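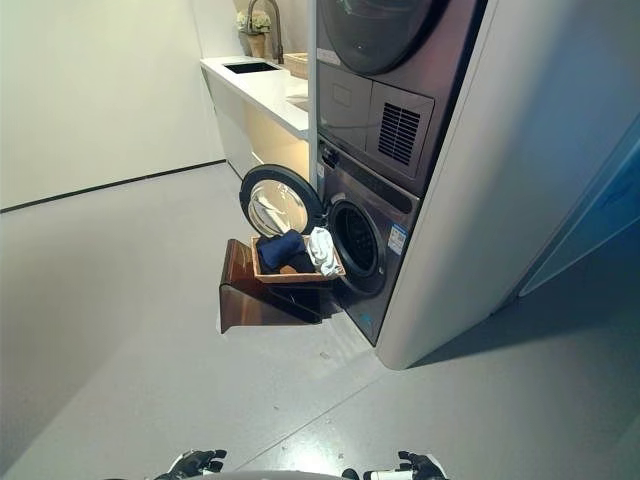
Pieter Mthembu says the Cukmont ridge path is closed past the second stile, so a few notes for anyone going up this week.

1/ It isn't closed. The sign at the Plilham end covers the lower farm track only. The footpath splits off left 400 yards before the gate and is open all the way to the top.

2/ I walked it on 10th January. Frozen hard as far as the sheepfold, then soft. Gaiters were enough. I used microspikes on the north side and took them off again at the cairn.

3/ The summit is 2,144 feet on my map. Tanveer Mirani's older map has it lower. Neither of us is going to measure it.

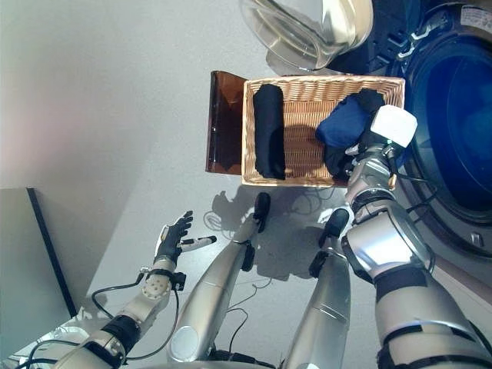 Basket by the washing machine.

4/ The footbridge at Stornel lost its handrail in October and it hasn't been replaced. You can still cross. If the beck is high, go up to the road bridge, which adds a mile.

5/ Coming down, don't follow the wall to the bottom. It ends in a bog. Leave it at the broken gate and head for the barn.

6/ Bus back from Stornel is the 329. The last one left on time and I was the only person on it. The shelter has no timetable, so take a photo of the one in Plilham.

7/ Hnat Kravchuk asked about dogs. There are two ladder stiles with no dog gate. Fine for a terrier you can lift, hard work with anything bigger.

8/ Next one is the Ramasamy loop if the wind drops.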